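February 26, 2020

Lomdale to hold monthly community supper starting in April

The town of Lomdale will begin serving a monthly community supper in April, using the kitchen and dining hall of the former Plelach school. The meals will be open to anyone who lives in town, with 200 seats available at each supper.

The first menu is built on potatoes, onions and cabbage from farms in the Lu valley. Travska, the bakery on the main road, will supply bread at cost through the end of the year.

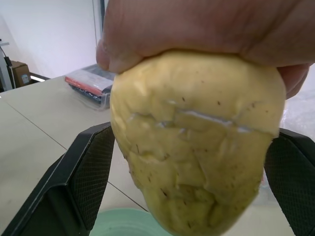
How much will a meal cost?
Adults will pay $10 at the door, and children under 17 eat free.

The town approved the plan at its February meeting after a short discussion of parking. The school lot holds 30 cars – overflow parking will be allowed on the grass behind the gym if the ground is firm.

Meals will be served on reusable plates. The town stopped buying paper and foam tableware for its events last year, and the school kitchen still has a working dishwasher.

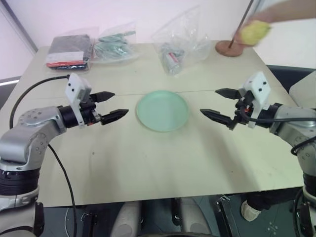
A pale mint-green plastic plate on a light beige tabletop.

Takeout will not be offered at the first supper. Residents who cannot leave home may call the town office to ask about delivery, which could be added later in the spring.

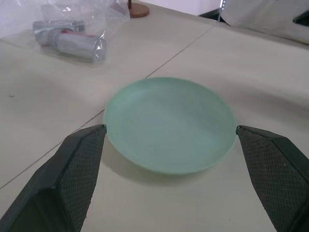 The round, shallow plate has a gently raised rim.

Seats can be reserved at the town office during regular hours.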